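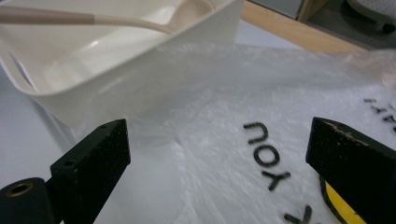
Figure 4. View from the hand-held gripper, with a printed plastic bag, a white dish and a spoon.

4.2 Grasp point selection on thin film

Plastic bags are handled separately from the rigid items in the Heltitz set. A dish or a spoon keeps its shape between one view and the next, so a grasp point marked in an early view can be carried forward by tracking. A bag does not allow this. Its outline changes when it is touched, and much of what the camera receives from it is reflected light. In Figure 4 the film has a mottled, frosty look over a large part of the view, and the strongest local contrast comes from the black print. A feature tracker therefore tends to settle on the letters.

Print is a poor guide to where a bag should be held. It lies on the face of the film, where two flat fingers have little to close on, and it bends with every fold. In Figure 4 the word "you" is upside down and slightly distorted where the film wrinkles. We found in early trials that the baseline detector placed its first choice on or next to lettering far more often than on an edge, and that this became worse when the training bags all carried the same design. The final training set uses 11 bag designs, two of them without print.

The selection step works on a single view and has three stages. The first separates film from everything else. It is trained on masks drawn by hand, and the labelling rules ask for the whole visible extent of the bag, including parts through which the surface below can be seen. White items next to the film are the main source of error at this stage. The rim of the dish in Figure 4 is close in colour to the bag beside it, and the boundary has to be found from texture and from the smooth line of the rim.

The second stage gives each point on the film boundary a score. The score rises with the local sharpness of the outline and falls with the amount of bag material directly behind it, so that a narrow corner is preferred to a long straight edge. No reward is given for contrast inside the mask. This removes most of the pull towards print, although letters that run up to a fold can still produce a false boundary.

The third stage picks an approach direction. The fingers should close across the flap with their tips pointing towards the body of the bag, leaving the material free to hang or spread beyond them.

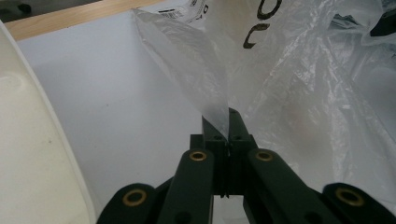 Source: Kereama recordings, hand-held gripper camera.

Figure 5. Corner flap held between the finger tips.

Figure 5 shows a pinch of the kind the third stage aims for. The flap narrows into the jaws and widens away from them, and the rest of the bag lies in loose folds to one side. Two properties of this view matter for labelling. The flap is semi-transparent, and the white work surface can be faintly made out through it, so a mask based on brightness alone would lose most of the area that is being held. The gap between the fingers is also very thin. Jaw opening is of little use as a sign of a held object when the object is film, and the threshold used for the rigid items had to be dropped for this class.

In place of the threshold we use a visual check on the region just beyond the finger tips. The check asks whether film is present there and whether its creases run towards the jaws. It is applied to each view without reference to the views before it. A version that used short sequences was tested and gave steadier output, but it was slow to respond when the film left the jaws and we did not keep it.

Training used 3,000 labelled views recorded with hand-held grippers. A further 50 views were held out and labelled twice, by different annotators, with disagreements settled by a third. All views of a given bag design were placed on one side of the split. On the held-out views, the selected point fell within the agreed grasp region in 79 per cent of cases.

The remaining errors fall into two groups. In the larger group the point lies on a fold inside the bag that has been taken for an outer edge. These folds carry bright highlights on one side and grey shadow on the other, and from a low viewpoint they can look much like a true corner. In the smaller group the point is on the correct flap but too close to its tip. Such a point would count as usable for a stiff sheet, but our agreed regions exclude the outermost part of a corner.

Labels attached to the film were marked as part of the bag. One is visible in Figure 5, a small white label with fine print and a barcode. They are stiffer than the film around them, and it may be worth treating them as a class of their own. The Ciltton annotation format permits nested regions -- the present masks do not use them.

We did not test the selector on wet film, on mesh, or on bags with built-in handles. The Florar arm used in Section 5 carries wider fingers than the hand-held tool, and the boundary score was left unchanged for those trials.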